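Kairys Community Help > Home & Kitchen > Furniture Care

Getting rings and dull spots off a marble-look table top without wrecking it?

Posted by milska_mornings
December 16, 2025
204 views

Hello everyone, and thank you in advance for putting up with a long post. We moved in July to a place with a proper eat-in kitchen, and I bought two secondhand tables from a café that was closing down. They have that cream-colored marble look with a bit of brown running through it, and I love them more than is reasonable for a piece of furniture I paid so little for.

My trouble is this. One of them has three or four pale rings where cups have been sitting, and then a larger patch near one corner that feels smooth but looks tired, as if someone had breathed on it and it never cleared. I've tried dish soap and warm water, and I've tried a paste of baking soda (very gently, with a soft cloth). The soap did nothing and the paste may have made the tired patch a touch bigger, so I stopped right there and came here instead.

I don't know if they are real stone. The café owner said "marble" but she said it the way people say "leather." They are heavy, but then so is everything once you've carried it up two flights. Is there a way to tell without chipping a piece off? And does it change what I should put on them? My mother-in-law swears by lemon juice, and something made me hold off.

Replies (2)

Posted by oldkettle_1058

Oh, I'm so glad you held off on the lemon! If your table turns out to be real marble, lemon juice will eat into the polish in a minute or so, and you'd have a lemon-shaped problem on top of the one you've got. Vinegar and most bathroom sprays do the same. I learned this with a windowsill in my first apartment and a jar of pickles, and I still think about that windowsill.

So before you clean anything else, find out what you have. A few things you can try, all of them harmless:

Look underneath. Crouch down with a flashlight and look at the bottom of the top, if you see what I mean. Real stone usually looks like stone on the back, rough and grayish, sometimes with a mesh glued on. A printed top will show you board or plain backing.

Put your palm on it first thing in the morning. Stone feels properly cold and stays cold under your hand for a good while. A printed surface warms up almost right away.

Check the edge. Follow a vein to where the top ends. On solid stone it generally carries on down the side, and on a printed top it stops short and you get a strip of trim in one plain color, the way a lot of café tables are made.

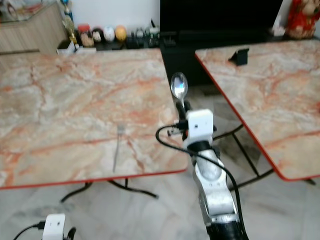 If it turns out to be real marble

Your pale rings are most likely etching, meaning something sour has dulled the polish. No cleaner will lift that, I'm sorry to say, as there's nothing sitting on top to lift. What you want is a marble polishing powder, the kind you rub in with a damp cloth. Do a spot the size of a coin somewhere out of the way, wait until it's fully dry, and look at it from the side with a lamp before you go any further. For deeper damage people use fine wet sandpaper, going up as far as 3000 grit, but I'd leave that to someone who does it for a living – it's easy to end up with a dip you can feel with your elbow at breakfast.

If it's a printed top

Then you can relax about the lemon but you need to be much more careful about anything gritty, and I'm afraid that includes baking soda. Once the shine is rubbed off a printed top it doesn't come back. White rings are sometimes just hard water, and a cloth wrung out in half vinegar and half water will take care of those. Wipe it again with plain water and dry it well. For the tired patch, try a little rubbing alcohol on a cotton pad first, as old café tables can have years of spray cleaner built up on them and it dries into a film. I had one at my sister's that I was sure was ruined, and it came up beautifully after the second go.

Please don't use vinegar until you've done the tests, though. And let us know which it is, I'm properly curious now!

Posted by dindum_dad

coasters

Also we had the same thing and just put a tablecloth on it. My wife got one from Misness with the wipe-clean finish and that was years ago, never looked at the rings since. If you do want to fix it, what the person above said sounds right, but I wouldn't bother with sanding on a used table.

Comment from milska_mornings

Thank you both so much. I've been under the table with a flashlight and it is board, plain brown board, so that settles that. I felt a bit silly but mostly relieved. The rings came off with the vinegar and water, every one of them! The patch by the corner is better after the alcohol but still there if you catch it from the sink side, and I suspect that part is my baking soda. I'll put the fruit bowl on it. Coasters are on the list too.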